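Support > Cell Maintenance > Stem Handling

Ticket: Wrist camera offset drifts, gripper closes beside thin stems
Cell: Zultia 2, artificial flower sorting
Opened by: Halima Laizer
Assigned to: Natnael Tesfamariam
Status: Monitoring

Laizer, 07:40
Cell misses picks on the thin wrapped stems. Fingers close to the left of the stem and the part stays on the table. Thick stems pick normally. No fault code, no collision stop. Started after the September finger change.

Tesfamariam, 08:15
Please check the finger screws and the camera bracket for play before touching calibration. Send the last stored hand-eye result.

Laizer, 09:05
Finger screws at spec. Camera bracket has play in the lower screw. Stored residual is from before the finger change. Nobody reran calibration afterward.

Tesfamariam, 09:20
Then the offset is stale in any case. Steps:
1. Power down the arm, remove the lower bracket screw, clean the thread, refit with medium threadlocker.
2. Wait 90 minutes before moving the arm.
3. Run hand-eye calibration with 15 poses. Keep the board flat and spread the wrist angles. Do not reuse the old pose list, as it was taught with the short fingers.
4. Set approach speed to 700 mm/min for the test picks.

Laizer, 13:30
Steps 1 to 3 done. Calibration accepted on the second run. First run was rejected for too little wrist rotation. Test picks on single thin stems are good. Two misses when a rose lay against the hydrangea. Detector took the grasp point from the flower head.

Tesfamariam, 13:50
Separate problem. Grasp region is still set to whole object. Change it to stem only and raise the open width to 72 mm. Repeat with mixed parts, hydrangea head away from the gripper and stem pointing into the opening.

Laizer, 14:35
Region and width changed. Approach position with blue hydrangea, red rose at the left:
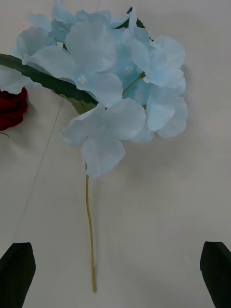

Does the hand-eye calibration have to be repeated after every finger change?
Only if the camera or its bracket has been moved or loosened. For a finger change alone, update the tool center point and run the short verification.

Tesfamariam, 15:10
Keep the approach speed as set until the end of the shift, then return it to the recipe value. Log any miss with the part type. I am adding the bracket screw to the monthly check sheet and leaving the ticket open until Umali has run the full recipe on the late shift.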